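Search this site
Type and press enter

Open studios at the Mansour building, Tue 28 September

Quick notes, typed on the train. Got there late, lift out, stairs fine. 21 studios open over two floors, half of them printmakers.

Nermin Değirmenci first. Big ink drawings on unstretched cloth, mostly greys, one very good blue. She reworks old ones, sometimes for years. Wouldn't say when shes done.

Next door Elie Fakhoury, woodcuts. Edition of 9, all gone exept the proof. Let us ink a block, mine came out patchy.
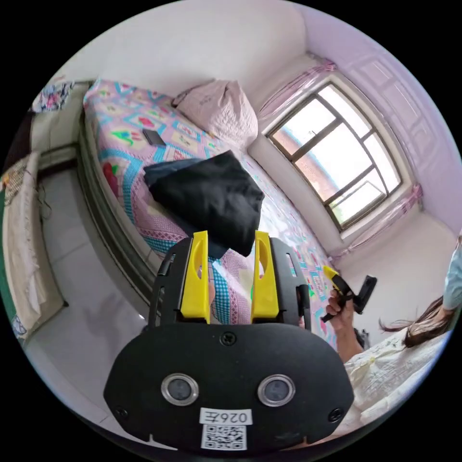 Then upstairs for Ebony Sheehan's talk on hanging paper works without glass. Too short, packed room, good questions from Rasha Hijazi about light levels. Missed the video piece, queue too long. Bought a small etching on the way out. Next open day is in December, going earlier.

Recent posts
Zohreh Heydari: new monotypes
Brillside print fair, what sold
A morning at the Flolline paper mill

Contact | Copyright Codalent Arts Notes | Back to top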